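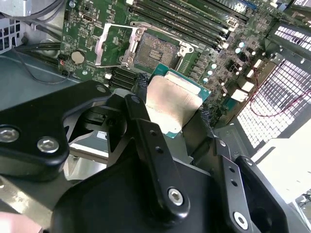
Zeyu Lei wrote in to ask whether old paste really has to come off before a processor goes back in, and yes, please, every smear of it! Do it on the bench, with a lint-free cloth and a drop of isopropyl alcohol, holding the chip by its edges.

Refitting a processor in an old tower

I love this job. It takes me 16 minutes on a good Thursday evening, and you need very little kit.

Step 1. Unplug everything, lay the case flat and lift the lever beside the socket. Keep fingers and cloths well away from the contacts!

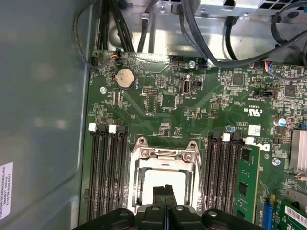 Tenumier

Step 2. Match the little triangle on the chip to the one by the socket, then lower it straight down. No pushing, it should just settle. Close the plate and hook the lever back.
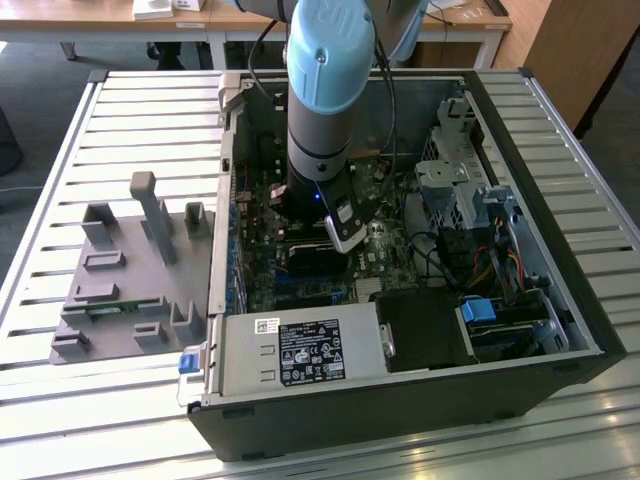

Step 3. Paste and cooler

One small blob in the middle is plenty (my tube from Grurkar has lasted 2 years). Sit the cooler on top and tighten the four screws a bit at a time, going corner to corner.

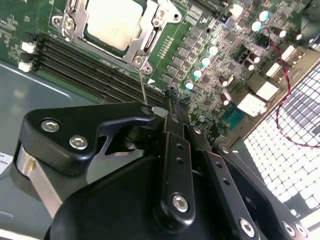

Then plug the fan back in, check no cable can touch the blades, and switch on. I still grin when the screen lights up!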